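25 Feb 2019

1/ OK so people keep asking me what I do all day now that I'm "in robots," and my answer at parties is bad, so I'm writing a thread. It's long. Get a snack.

2/ Short version: I show machines how to do little household jobs. Pick up the cup, put down the cup, fold the dish towel, open the drawer that sticks. I do the job with my own arm and the machine's kind of fingers, and somebody else's software tries to learn from it.

3/ There are two ways to do the showing where I work. One is remote control: you sit in a chair, move a small copy of the arm, and the big arm follows you. The other is by hand, where you hold the gripper itself like a weird pair of salad tongs and just go do the thing.

4/ I started on remote control last July. I was SO bad at it. My first task was putting a sponge in a bowl, and I spent a whole afternoon pushing the sponge off the far side of the table, walking over to pick it up, sitting back down, pushing it off again.

5/ The trouble with remote is you can't feel anything. Our setup is from Flalline and it's a good one, very smooth, but when the fingers touch the table your hand doesn't know. You have to learn to see touching. The arm sort of shivers, or the wrist tips a hair. After a few weeks you get it.

6/ There's also a lag. It's tiny, you'd never notice it on a phone call. But try setting a spoon down gently with it (a spoon!!) and suddenly it's the only thing in your life.

7/ Then we got the hand-held ones and I was in love by lunch. You squeeze, they close. You bump something, you feel it in your wrist. I did more good takes in that first week than in my entire first month in the chair.

8/ A "take" is one go at the task from start to finish, by the way. Reach, grab, move, let go, back off. A good one for us is short. The towel takes are the longest and I will get to the towel.

9/ My count as of Friday night: 346 takes on the towel alone. I keep it on a sticky note, since the official counter resets whenever Zomeo updates (that's the recording software, and I have opinions about it, different thread).

10/ The goal for the towel is 1,000, so, you know. Send podcasts.

11/ Things I didn't know before this job, in no order. Your elbow matters. If I tuck my elbow in I can do moves that the real arm can't copy, and then the take is junk even though the towel looks perfect.

12/ So you learn to move like the arm moves. Wide and a little stiff, no sneaky wrist flips. My sister says I now reach for the salt like a crane.

13/ Speed is a whole thing too. Go at normal human speed and it's a mess to learn from. Go super slow and you've taught it to be super slow, forever, and some poor person is going to wait all evening for their towel. I hum to keep my pace even. It's always the same song and I'm not telling you which one.

14/ Also! You have to leave your mistakes in, sometimes. If I drop the corner of the towel and pick it back up neatly, that's a keeper, I get to mark it "recovery." The learning people get very happy about recoveries. If I drop it and swear and start over, no good to anyone.

15/ View from the working end, for those of you who picture a spotless white lab with one dramatic spotlight:

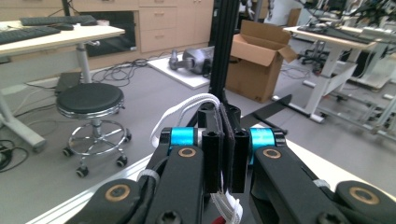 16/ The black fingers in the middle are the part I think about most. When you wear them enough (I say wear, you hold them) you start to judge every object by how it would sit between two flat plates. Mugs, fine. Forks, rude. Grapes, surprisingly nice.

17/ I'm very fond of the blue bits on the joints too. No technical reason. They're just a really good blue.

18/ And yes, that's a lot of cable. There's a rule with cable, which is that it has to have enough slack for your biggest reach and not one inch more, or it'll go for whatever you just put down. I've lost a finished towel to a cable. I had to go stand in the hallway.

19/ OK, the towel. Everyone thinks folding is hard because of the fold. The fold is fine! It's finding the corner. A towel that's been tossed on a table has four corners and it will hide three of them from you.

20/ With my own fingers I'd just feel along the edge. Flat plates can't do that, so what I do is pinch anywhere on the hem, lift it up high, and let it hang. A corner nearly always swings down where I can see it. Then pinch that with the other side, spread, lay down, fold.

21/ It took me maybe 60 tries to come up with "let it hang," and then a coworker told me it was on page two of the Hjaltested guide. The guide had been in my bag the whole time.

22/ Does the robot learn it? Kinda! The first time they ran it on a real arm after my towel takes, it went over, pinched the hem, lifted it way up, and waited for the corner. With the little pause and everything. My pause. I teared up and I'm not sorry.

23/ Then it let go and the towel landed on the floor and it folded the air, very carefully, twice.

24/ So that was a fun video to watch in front of the whole team.

25/ What went wrong, as far as they could tell: I'd done nearly all my takes with the same blue-striped towel from the same side of the table. A plain one confused it. Now I switch towels every ten takes and walk around to a different side, and I've bought so many towels. Both thrift stores know me.

26/ Somebody asked in my replies if it's boring. Some of it, sure. There's an hour in the afternoon where I couldn't tell you my own name. But it's a bit like knitting: your hands are busy, you're watching for one small thing, and then it's 5 and there's a pile.

27/ Somebody else asked about sore wrists. Yes. Switch hands if your task lets you, take the breaks even when you're on a roll, and do not hold the grip tight between takes. I did that for two months and I could barely open a jar.

28/ And a few people asked which kit to get if they want to try this at home. I can only talk about what I've used. The Trustetti starter gripper is light and the squeeze is nice, but the handle is made for somebody with much bigger hands than me. I wrapped mine in tennis tape and it's much better.

29/ It was 1,580 when I looked, shipping not included, so maybe borrow one first. Maker spaces sometimes have one in a closet. Ask!

30/ If you do get your hands on one, start with something soft that can't roll. Beanbag, rolled-up sock, stuffed animal. Do not start with an egg. I see you, I know you want to do the egg.

31/ Pick one job, put it down in the same spot for your first bunch of takes, and only then start moving it around. Look at your recordings the same day, too. I once did a whole morning with my sleeve over the lens and didn't find out until Wednesday.

32/ Next up for me is the drawer that sticks, which I'm doing by remote AND by hand so they can see which one the arm learns better from. My money's on by hand. The chair people disagree and there are donuts riding on it.

33/ I'll post how it goes. If you do this kind of work and you have a better trick for corners, my replies are open, please, I have so many towels left.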